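Skorkitz Mesh Desk Organizer: review after a spring of daily use

By Justinas Kairys
Filed under: Desk and Storage

I bought the Skorkitz organizer in April to replace a ceramic mug and two shallow trays. It's a black wire-mesh tray with mesh walls, split into several compartments. Skorkitz sells it by itself or as a set with scissors, clips and sticky notes. I got it by itself.

What I wanted was simple. Scissors had to stand up so I could grab them by the handles, pens had to stay separate from the scissors, and the whole thing had to stay put when I pulled something out with one hand.

It does the first two well. Scissors go in blades down and the loops stick up above the rim. Pens lean a lot more than they did in the mug, and the thin ones lean the most, but they don't slide under each other.

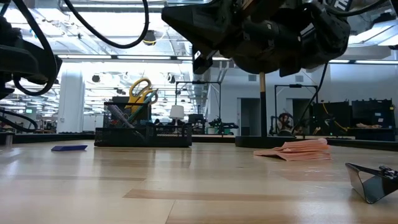
Scissors and pens in the mesh organizer, with sticky notes to the right.

The third one depends on the table. Empty, mine weighs 770 grams on a kitchen scale, and on bare, glossy wood it still moves if you bump it from the side. I put four felt dots under the corners and it moves less. A rubber foot would be better and I don't know why Skorkitz didn't include them.

The finish has held up. There is one spot on the rim where the black has rubbed thin from the scissors going in and out. The corners of the wire are folded under and I haven't snagged a sleeve on them.

Dust is the main complaint. It collects in the grid and a cloth won't reach it. I use a dry paintbrush every couple of weeks. Loose clips are the other problem if you have the very small kind, which work their way into the mesh and have to be picked out.

I keep the organizer in line with the lamp so I'm not reaching across the light when I write.

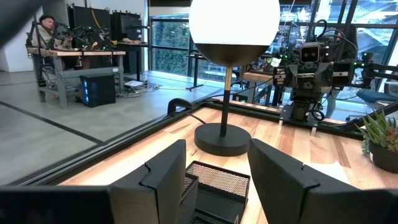

Ateş wrote in to disagree about the felt dots: I tried those and they peeled off in a month. Cut a piece of shelf liner to the size of the base and leave it under there. Also, the Drurkham one has deeper compartments if you mostly keep long pens, but it's harder to get an eraser out of the bottom.

I haven't used the Drurkham for more than an afternoon, at the Flastirville store, and I agree about the depth. For short items I'd stay with the Skorkitz.

Some things are better left out of it altogether. Sticky notes curl at the corners when they're stood on edge in a compartment, so mine stay flat on the table. Binder clips are the same.

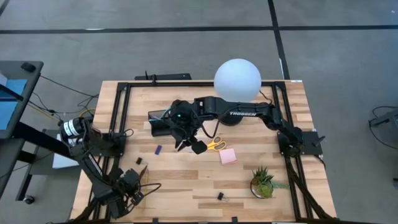
I use both too often to want to dig for them, and the organizer is easier to use when it isn't full to the top. Mine holds one pair of scissors, a few pens and a ruler.

Good: keeps scissors upright, easy to see what's in it, solid wire.
Bad: slides on smooth wood, hard to dust, no feet.

Rating: 3 out of 5. It would get another point with rubber feet.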